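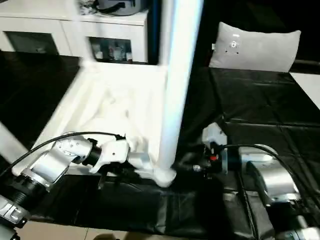 Notebook, July, Darnwood bench. The clematis cuttings have roots! I tugged a few at 7:30 this morning and they tugged back, which I didn't expect for another two weeks. Internodal cuttings of 'Massawe', one leaf pair each, gritty mix, lid vents half open. I did the whole check bent over the tray, so tomorrow I'm sitting down for it, and a plain white plastic stool would do nicely. Of 127 cuttings stuck, 100 are alive and 62 of those hold firm. The losses are nearly all soft tips, so next batch comes from lower down the vine.
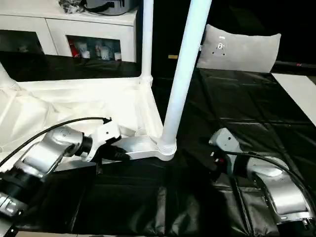 Savvas Gavalas thinks I'm venting too early and would keep the lids shut until every cutting resists a pull. Fair point, though his bench gets afternoon sun and mine doesn't. I'll leave one tray closed and compare.

Also tried the Clullia mix (more bark, less peat) on 40 of the cuttings. Lovely stuff to handle, drains fast, and the roots I peeked at were white and branching already.

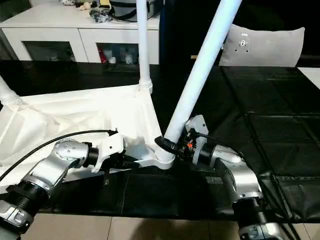 When do they get potted on? Once roots show at the drainage holes, into deep three-inch pots with the lowest node just under the surface.

Still to do: relabel the second tray (ink is fading again), pinch anything over four inches, order more grit.

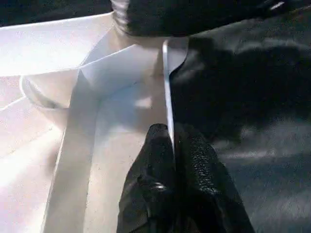
Orestis Panagiotou wrote back that his rooted best after he cut the remaining leaves in half, and that he'd skip hormone powder altogether. I love this idea. Trying it on the next batch, half with powder and half without, same mix.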